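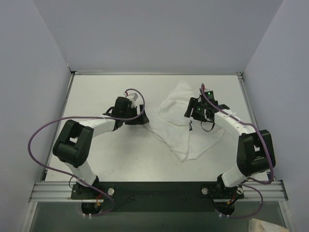
My white cotton goes grey after one summer, wrote a reader under our old page, and I do not understand which of my habits is guilty. Usually it is several habits together, and the answers are collected below.

White cotton: frequently asked questions
Filed under: Washing & Care / Cotton
Reading time: 7 min
26 shares
14 comments

These questions come to us at the counter of Uvudora, our small laundry in Ullska, and by post from people who have bought our soap flakes. We answer them as we would answer at the counter. If your garment is old or was expensive, please try everything first on an inside seam.

Why do my whites turn grey?

The most frequent reason is old soap which stays in the cloth. It holds dirt from the next wash, and after many washes you have a grey colour which no longer goes away by itself. The second reason is a drum which is too full. The clothes must be able to fall and turn over, and if you cannot put your hand flat between the clothes and the top of the drum, there is too much inside. The third reason is washing together with "nearly white" things, such as a pale blue towel. A pale towel also gives colour, only more slowly.

Can I bring grey cotton back to white?

Often yes, but seldom in one evening. We advise a long soak in warm water with oxygen bleach, which is the powder kind, and after that a normal wash with two rinses. Leave the cloth under water the whole night and press it down with a plate if it floats. If it is better in the morning but not yet good, you may repeat it next week. Cotton which has become yellow from age is more difficult, and some of it stays the colour of cream. We like this colour, but we understand that not everyone does.

Do I need chlorine bleach?

In our laundry we use it very little. It makes the fibre weaker, and on a cotton with some elastane in it you can get a yellow colour that is worse than the grey. Never mix it with vinegar or with any acid cleaner. The gas which comes from it is dangerous, also in a bathroom with an open window.

How much washing powder is correct?

Less than you think, if your water is soft. In Ullska the water is hard, so here we use the full dose on the packet and we add a softening powder. Where the water is soft, half of the dose is often enough. You can make a simple test: take a clean towel, put it in a bowl of warm water without any soap, and move it with your hand. If there is foam, you have been using too much.

Which temperature should I choose?

The label inside the garment decides this. For ordinary white cotton without print, a warm wash is good for daily use, and a hot one from time to time is good for both the cotton and the machine. For printed cotton we stay cooler, and we turn the garment inside out before it goes in. Cold washing saves electricity, but it does not remove body oil so well, and the collar is the place where you will see it first. 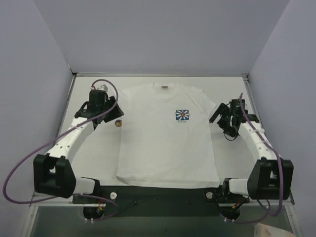

White short-sleeved T-shirt with a small "PEACE" print on the chest.

How do I wash a white shirt with a small coloured print?

Inside out, in cool or warm water, with a slow spin. Do not soak it for the whole night the first time. Soak it for one hour and look at it. A modern print is normally stable, but a cheap one can give colour to the cloth next to it, and then you have a pale shadow around the picture. Do not put the iron directly on the print. Iron from the inside, or put a thin cotton cloth between.

What about stickers and sewn badges?

Take off every sticker before washing, also the small ones from the shop. The glue becomes soft in warm water and goes deeper in the cloth. If it has happened already, put the garment in the freezer in a bag until the glue is hard, and scratch it away with a fingernail or with the back of a spoon. What remains can be rubbed with a little alcohol on cotton wool. A sewn badge may stay on, but check with a damp white cloth whether its colour is fast.

Why are there yellow marks under the arms?

They are made by sweat together with deodorant, and mostly by the deodorant. Hot water at the beginning makes them stay, so begin with cool water. Mix bicarbonate of soda with water until you have a paste, put it on the mark, wait one hour, brush gently and wash. For old marks we use oxygen powder as a paste in the same manner. Let your deodorant dry before you dress -- it is a small advice, but it helps more than all the pastes.

What do you use on the collar?

A bar of plain soap. We have used Zerouali soap for years, the unperfumed bar, and we sell it also, so please know that we are not neutral in this question. Make the collar wet, rub the bar on it in the direction of the fold, and leave it while you prepare the rest of the washing. Any plain white soap without colour or added oil will do the same work.

How do I use your soap flakes?

Dissolve them first in a jug of hot water and stir until you see no flakes. After this you can add cool water. If you throw them dry in the drum, you will find them again on your black trousers next week. One bag contains 500 grams. For washing by hand you need very little, one small spoon for a basin. For a soak we use roughly 200 grams in a full bathtub, but this is for curtains and bed linen, and most people will never need it.

Is it better to dry in the sun?

For white cotton, yes. The sun makes it lighter, especially when it is still damp. For coloured cotton it is the opposite, so hang those things in the shade or inside out. Wool and silk should not hang in strong sun, even if they are white. In winter we dry indoors on a line near an open window, and we leave a hand's width between the pieces. Cotton which dries too slowly gets a smell of cellar, and then you must wash it again.

My shirt became shorter. Can it be repaired?

Partly. Put it in lukewarm water with a spoon of hair conditioner, leave it for half an hour, press the water out in a towel and pull it carefully to its old measure, a little from each side. Let it dry flat. It will not come back entirely, and after the next hot wash it will be short again. We do not accept complaints about shrinking if the garment was washed hotter than its label allows, and I am sorry to write this so strictly.

Can I put white cotton in the tumble dryer?

You can, if the label permits it. Take it out when it is still slightly damp at the seams and shake it strongly. The creases which stay in a warm dryer for an hour are harder to iron than the creases from a line. Our own dryers are Plondanetti machines, quite old now, and they are too hot on the normal setting, so we use the low one for everything. Your machine at home may also be hotter than it says.
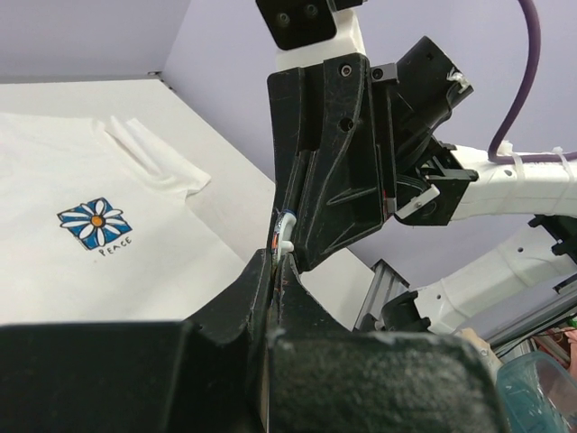

FOLDING, IRONING AND STORING

Must I iron T-shirts?

No. If you shake them when they are wet and fold them as soon as they are dry, most will look good enough. If you wish to iron, do it while the cotton is still a bit damp, and start with the sleeves, then the back, then the front. Let the shirt cool before you fold it, otherwise the fold is pressed in.

What is the best way to fold?

Any way which you will really repeat. Ours is simple. We lay the shirt with the front down and bring in one side with its sleeve turned back. The other side goes the same way, and then the bottom goes up to the collar. In a drawer we stand the shirts upright like books, and it is easier to see what one has. On a shelf we make a pile, but a low one, as a high pile always falls when you want the lowest shirt.

How can I store summer whites for the winter?

Wash them first, also the ones which look clean. Sweat is invisible in September and yellow in April. Be sure that they are completely dry, and use a cotton bag or an old pillowcase. Plastic keeps the damp inside, and cardboard can give brown marks where it touches the cloth. Some people put blue tissue paper between the layers. White tissue without acid is safer, in case the cupboard becomes damp.

Are lavender bags useful against moths?

They smell nice -- this is the most we can promise. Moths are interested in wool and not much in clean cotton, so for a drawer with only cotton you need nothing. Do not let lavender oil drop on white cloth. It leaves a round yellow stain and we have seen many of them.

When should I give up?

When you can see light through the cloth at the shoulders, or when the collar has opened from the seam. Such a shirt is still good as a cleaning rag, and old white cotton is the best thing for polishing shoes and glasses. Cut it in squares, without the seams, and wash the squares with your towels.

May I bring a stained garment to your counter?

Yes, in the morning from eight o'clock, and please do not treat it at home first. Tell us what the stain is, even if it is something embarrassing. We keep finished washing for 14 days, and after this we must ask a small fee for the place on the shelf. Bring the paper ticket with you.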